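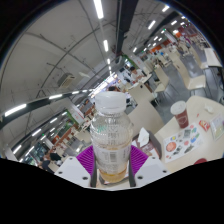 Slide 1. Plastic bottle, white cap, a little amber liquid left in the bottom.

Speaker notes - Drullton library talk, 20/05/2019
"What's left in the bottle: a short history of vinegar, and how to make your own"

Check mic. Water. Clicker is the one with tape on it.

OPENING (keep it under two mins)
Hi all, thanks for coming out in the rain. Thank Iraís Sandoval for the booking and for the loan of the big crock.
Leave slide 1 up while people sit down. Ask for hands - who has a near-finished bottle of something at the back of the pantry? Who knows how old it is? Let them laugh, move on.
Say what I am. Home brewer, 20 years, mostly cider, a fair bit of it gone sour by accident. Not a chemist. Questions at the end please, except if I've lost you completely.

WHAT IT IS
Two stages. Yeast turns sugar to alcohol. Then bacteria (Acetobacter, say it slowly) turn alcohol to acetic acid. Second stage needs air. That's the bit people miss. They seal the jar and wonder why nothing happens for months.
French - vin aigre, sour wine. Everyone likes that one.
Any alcohol will do it. Wine, cider, beer, rice wine, mead. Malt vinegar is basically ale with no hops. Colour tells you very little - some brown ones are just white with caramel in. Read the back.

OLD STUFF
Babylonians, date vinegar. Romans, posca, watered sour wine for soldiers. Don't go down the Hannibal and the boulders road, took ten minutes last time and someone argued.
Orléans - slow method, barrels on their sides, part full, holes for air, draw some off, top it up. Still how I do it, only in a crock.
Then the household book. This is the Plermont one, Cempaka Mangundap's find, bought in a box lot of sheet music. Dated 1659 inside the cover, different hand from the recipes so be careful, say "dated" not "from". Read out the gooseberry one:
"Take your berries when they be full ripe and bruise them, and put to them water that hath been boyled and is cold, and let it stand in the sun in a vessell not stopped close."
Pause on NOT STOPPED CLOSE. They had no idea about bacteria and they still knew to let the air in. Cloth over the top keeps the flies out. Same book says pink sugar paper, no idea why, leave it.
If Cempaka is in the room get her to wave.
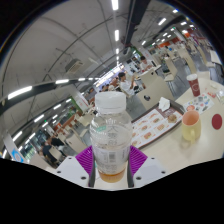

OK so, the leftovers question, because it always comes up. Can you start a batch from the end of a bottle? Depends what's in it. If it's been pasteurized or filtered, no, it's dead, cook with it. If it's raw and unfiltered, with a bit of cloud or a slippery blob in it, yes, often. Don't be scared of the blob. That's the mother, or the start of one.
And don't go by looks if the label's come off!! Someone brought me a jar last August that they swore was cider vinegar. It was floor cleaner. If you dont know what it is, it goes to the depot with the paint tins.

HOW TO (handout is two-sided, point at side one)
Wide jar or crock. Glass or glazed, no bare metal, the acid eats it.
Cider or wine, nothing over about nine per cent. Stronger than that, water it down.
Raw vinegar with mother, one part to four.
Cloth and a rubber band.
Cupboard, somewhere warm. Mine's above the fridge. Twenties is good, mid to high if you can get it. In a cold house it'll sulk all winter.
Leave it. Don't shake it, don't stir, don't show the neighbours. The skin on top wants to be still.
Taste from week four with a clean straw. Nail polish smell early on is usual and goes off. Fuzzy and green or black = mould = bin the lot, no scooping.
When it tastes right, strain, bottle to the top, cap it tight. Now you DO want the air out, otherwise it keeps going and goes flat.

Pass round the three jars here. Warn the front row re the lids.

STRENGTH - must say this
Homemade is fine for dressings, fine for fridge pickles. NOT for shelf canning unless you've tested it. Recipes want 5 per cent and you can't tell by tasting. Titration kit from the brew shop, cheap enough. Say it twice. Last year a lady wrote down the opposite.

TASTING
Four cups each on the trays, left to right:
Nandomen - rice, soft, bit sweet. Start with this.
Huerta - sherry style, nutty, the one everybody asks where I got. Market in town, second aisle, only when the owner's back from seeing his mum.
Plain white. So they know what they're paying for.
Mine. Apple, crock batch, nearly 2 years old. Do not apologise for mine this time.
Crackers in between. Small sips! Someone always knocks it back like a shot.

IF TIME (prob won't be)
Shrubs. Fruit, sugar, vinegar, top with soda. Raspberry is the easy one, equal parts by weight, leave the fruit and sugar overnight in the fridge first.
Cleaning - kettle scale yes, marble bench NO. Never with bleach. Never ever.
Hydrogen peroxide question if asked: separate bottles, don't mix.

QUESTIONS I GOT LAST TIME
Does it go off? Not really, dulls a bit. Cloudy is fine.
Good for your blood sugar? Ask your doctor, I make pickles.
Can the dog have it? No.
Why is my mother sinking? They do. New one forms on top. Give the old one away.
Apple scraps instead of cider? Yes, but feed it sugar and keep the scraps under, plate on top. Slower and weaker. Stir that one daily for the first week - opposite of the other advice, I know, it's the yeast stage.

CLOSE
20 starter jars on the side table, one per houshold, bring the jar back please. Handouts by the door. Sheet for the August session going round, write your email so I can read it.
Thank Iraís again. Stack chairs, rinse cups in the back sink, the front one's blocked.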